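Minutes, Trestik workshop group, August 2023

Present: Isauro Camacho (chair, under protest), Yetunde Akpan (minutes), the usual bench end. Apologies from the kettle, which has been condemned.

**1. Last minutes.** Agreed, after Isauro had his remark about the glue gun struck out. It was a good remark.

**2. The arm.** Firmware is now on version 7 and the base no longer creeps during fast moves. Isauro reported that the shoulder motor still grumbles when the arm reaches across itself. We shall all try not to ask it to.

**3. The mat.** Long discussion, longer than the mat deserves. The dark mat stays, as the camera loses pale things on bare wood. Yetunde wants it fixed down properly before November. Isauro holds that masking tape is a recognised engineering material and that a big cross at a corner shows commitment. The present layout, with the green lid and the little white cube, is the one we are keeping for the pick-up trials.
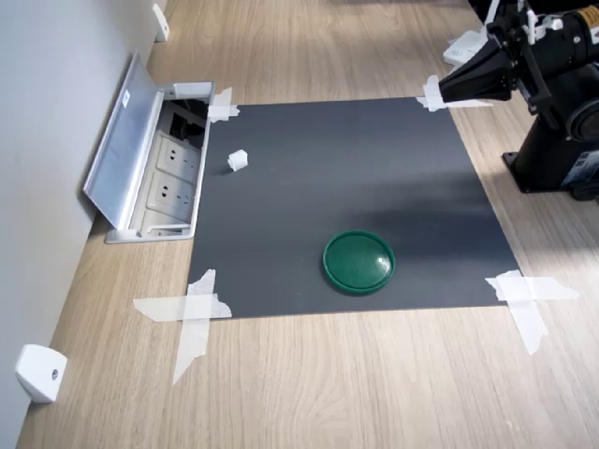

Jibrin wrote in to say that tape is fine until the day the gripper catches a loose end and takes the whole mat with it, and that he would like it noted he said so first. Noted. He also asked why we are starting with a lid at all, when a shallow round thing is the worst shape to pinch and the cube would do to prove the point. Isauro answered that the cube is easy and we would learn nothing except how to feel pleased. Left there.

**4. Trials.** Target is 55 clean cube pick-ups out of 60 before anyone touches the lid code. Dropping it and catching it again does not count - see the argument in the last minutes, which we are not having twice.

**5. Money.** Spare fingers from Urkholm cost more than the bench did. Yetunde to ask Zosent for a price on 2 sets, and to sound poor.

**6. Actions.**

- Isauro: listen to the shoulder motor, write down what it says.
- Yetunde: Zosent quote; better way of holding the mat.
- Jibrin: send his grip sketches, legible ones this time.

**7. Any other business.** A new kettle. Carried at once, the only item that was.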